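Chapter 7
What a Success Rate Leaves Out

In this chapter you will:
Read a success claim and find the number it was divided by
Tell a trial apart from an attempt
Write a test plan before your team starts collecting results
Decide what to do with a run that went wrong for a "silly" reason

Key terms: trial, attempt, reset, intervention, test plan, held-out setup

Most student robot projects end with a percentage. It sits on the last slide or in the middle of the poster, usually in the biggest type on the page. I have judged a fair number of these projects, and I have learned to skip that number on first reading and look for the paragraph that says how it was made. Often there is no such paragraph.

Consider the Vorel Sorting Challenge, a small student contest that we will use throughout this chapter. Teams program a robot to sort small electrical parts into trays, and each team hands in a written report with its results. One report claimed 1000 trials and 983 successes. The team, led by a second-year student named Irina Jitaru, had done the arithmetic correctly. That works out to 98.3 percent, and the poster said so.

Then a judge, Killian Barbier, asked what counted as a trial. The answer took several minutes. A trial began when the gripper touched a part. If the arm reached for a button and closed on air, the program tried again, and the miss was not written down. If a part rolled against the edge of the tray and could not be reached, a team member moved it back by hand and the run went on. When someone went through the raw logs, there were 2000 reaches in them. Nobody had lied. The team had made a choice about what to count, made it early, and forgotten it was a choice.

You may think this is picky. A person sorting parts also fumbles now and then, and we don't subtract points for it. Fair enough, if the question is whether the parts end up in the right place. But the poster said the robot was "ready for the assembly line," and on a line each missed reach costs time. Whether 98.3 percent is the right number depends on what you plan to do with it, and the report never told its readers that a choice had been made.

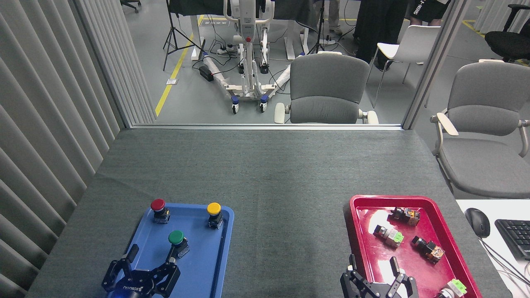

Sorting is a good subject for this kind of doubt because it looks so easy. Push buttons and pilot lights come in bright colors, they are small, and a child can tell the red ones from the green ones. That ease is misleading. A part standing upright gives a gripper something to close on. The same part lying on its side may roll when it is touched. A shiny tray throws light back at the camera, and a colored lens can look pale under one lamp and dark under another. None of this shows up in a single percentage.

The team's second claim was that their system could "handle any arrangement." I asked how many arrangements they had tried. They had 16, all drawn up by the same person, Wilfredo Samonte, who had also tuned the grasping program. He knew where it struggled. I don't believe he avoided those spots on purpose, and I also don't believe he could have avoided them less if he had tried. People who build a thing are poor judges of where it will break. In Section 7.3 we look at held-out setups, which are layouts made by someone outside the team and kept sealed until test day.

The third claim was about learning. The report said the robot "learned to sort from human examples." What the team showed was that it could repeat motions much like the ones it had been given, in the same trays, on the same table. That may be learning. It may also be something closer to playback with small corrections. The results they handed in could not separate the two, and the report should have said so.

To the team's credit, they ran the whole thing over in December under rules written in advance. Shanthi Amarasinghe kept the log and was not allowed to touch the parts. The new score was lower. I won't print it yet, because you will work it out yourself in Section 7.4 from her notes, and I would like you to commit to a guess first.

Before You Read On

Write a one-sentence meaning for "success" in a sorting task. Trade with a partner and look for a run that your partner's sentence would count and yours would not.

Find a robot video made by a company or a school club. List what you would need to know before you believed it. Note any cuts.

Suppose a cable comes unplugged during a run. Does the run count? Write down your rule now, and keep it where you can find it when it happens to you.

7.1 Trials and Attempts

A trial is one full try at the task, from a starting setup that was fixed beforehand to an ending that was also fixed beforehand. An attempt is a single action inside a trial, such as one reach toward one part. A trial may hold many attempts. Reports get into trouble when they start with one word and finish with the other.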